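Verkgate Spring Talks: Taking Make-up Off Properly
Speaker notes, Sat 20 February, Grestthorpe hall

Slide 1
Welcome. Phones on silent. The talk runs 35 minutes with questions at the end. Handouts are by the door.

Slide 2
Start with why removal matters. Most sore lids I see come from rubbing, and most rubbing comes from rushing. Ask for a show of hands: who uses soap on their eyes? Wait for the answer before moving on.

Slide 3
Types of remover. Micellar water for light wear. Two-phase remover for waterproof mascara and liner — shake it first. Balm for a full face. Mention that the Plirkusia balm is on the table at the back and the Öberg one will not be in stock until May.

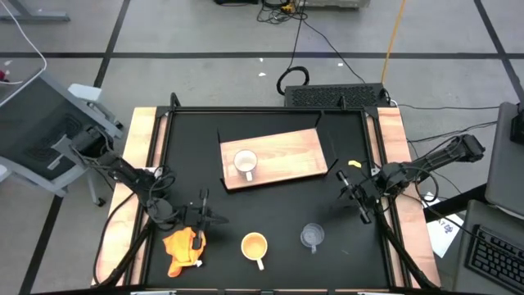 Slide 4
Cloths next, as this is where people get into bad habits. A cotton cloth is fine for the cheeks and forehead if it is soft and freshly washed. Wash it at 60 without fabric softener, which leaves a coating and can sting. Dry it hung out flat. A cloth left bunched in a heap like the orange one stays damp in the folds if it was put down wet. Keep three in rotation and do not share them. For eyes, use a cotton pad instead.

Slide 5
Method for waterproof liner. Soak the pad, hold it on the closed lid for 12 seconds, then wipe down and outwards. Turn the pad over and repeat. Clean along the lashes with a cotton bud. Do one eye on myself here and talk through it slowly. Leave the other for comparison.

Slide 6
Contact lenses. Lenses out before remover goes anywhere near the eye. Say this twice.

Slide 7
Common questions. Can I use baby oil? It shifts make-up but leaves a film — wash after. Do wipes count? Only when travelling.

Slide 8
Price list and booking sheet. Small groups, 8 places each. Remind them to collect their samples before they leave.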